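Thread on running a lunch rotation at work. A few people asked how ours is set up after I mentioned it last week, so I'm writing it all down in one place.

2018-01-05

The basic version: each workday one person brings lunch for the whole group. The other days you bring nothing and you eat. We have 7 people in it right now.

I got the idea from my sister's office in Flandstead, where they did it with soup only. We tried soup only and got tired of it by the second week.

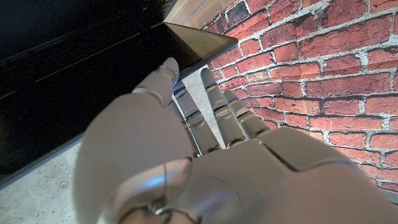
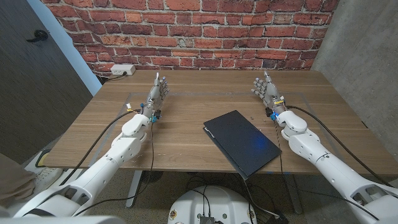
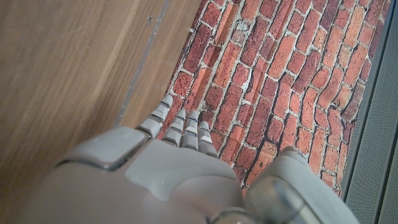 Before this I was buying lunch out most days, usually the chicken plate from Tannous. I still like the chicken plate. I did not like what it was doing to my bank account.

First thing to settle is what people can't eat. Do it in writing. We have one vegetarian, one person who can't have tree nuts, and Keith, who says he'll eat anything but leaves every mushroom on the side of the plate.

Rule we settled on: the main dish has to work for everybody. Sides and toppings can be whatever you want. If you want meat in it, cook the meat separately and let people add it.

This means a lot of rice, a lot of beans, a lot of pasta, and baked potatoes more often than you'd expect. Nobody has complained about the potatoes.

Money. We talked about a shared fund and decided against it. You pay for the lunch you cook. Some people spend more than others and over a few months it has mostly evened out. We do have a soft limit of $33 a turn, which Rasha suggested after somebody brought salmon and the next person felt bad about chili.

If you've never cooked for seven, here's what I'd do for a first turn. Lentil soup, bread, cut fruit. You can make it the night before and it reheats without any fuss.

Amounts that work for us: a pound and a half of dry pasta, or three cups of dry rice, or two pounds of dry beans if beans are the main thing. There's usually one portion left over and whoever cooked gets to take it home.

Do not try a new recipe on your day. I did a baked eggplant thing in the fall that I had never made before. It took twice as long as the recipe said and I was up past midnight. It was okay.

Transport is the part I got wrong for a while. A pot with a loose lid does not ride well on a bus. I now use two flat containers with clips on the sides, and I put them in a grocery bag with a towel between them.

Hadi Mahasneh drives in and brings the entire slow cooker with the seat belt around it. Works for him.

Reheating: the office microwave is small, so anything in one big dish has to be split up. Start 20 minutes early. If it's your day, block it on your calendar or somebody will put a call there.

We bought one secondhand slow cooker that stays at work. You can put cold soup in it when you arrive and it will be ready by noon. Best purchase of the whole thing. It has a dent and the dial is missing its numbers.

Dishes. The cook does not wash dishes. Everybody washes their own plate and one other thing. This was the only rule we had to repeat, and it took a while to stick.

Swapping days: allowed, but you find your own swap. Post it in the chat so people know who's up. If you're sick, everybody's on their own that day and you don't owe anything extra.

When Marwan Twal's kid was born we took him off the schedule for a month and kept feeding him on the days he was in. He came back with a tray of stuffed zucchini that people still bring up.

A question I got: what if someone is a bad cook? We had one person who was nervous about it. Kipchumba told her to do a sandwich bar. Bread, cheese, tomatoes, pickles, hummus, egg salad, done. She's done it four times and it goes faster than anything I make.

Another question: what about people who don't want to join? Fine. They sit with us anyway with their own food. I wouldn't push anybody. It stops being pleasant if it turns into a duty.

Size matters some. Under five and your turn comes up too often. We went up to 12 for a short time and it was too much food to carry and too many allergies to track. Seven or eight is comfortable for us.

Things that have gone well, if you need ideas: black bean chili, baked ziti, chickpea curry, egg fried rice (undercook the eggs a little), tomato soup with grilled cheese made on a sandwich press, mujaddara, cold sesame noodles.

Things that haven't: anything fried, salad dressed at home, fish of any kind in that microwave, a lasagna I cut while it was still hot.

Cost for me: I spend less in a month now than I used to in two weeks of buying lunch. I don't track it closer than that.

I also eat more vegetables, mostly the ones other people picked. I hadn't bought a turnip in my life before Rasha Hourani put them in a stew.

We're planning to take a break in April when half the group has vacation, then start again with a new order. I'm trading my slot for one later in the week so I can shop the night before.

If you want the sign-up sheet, it's a plain spreadsheet with a date column, a name column and a column for what you're making. Message me and I'll send a blank copy.

Adding one I forgot: label your containers. I have lost two lids and gained one that fits nothing.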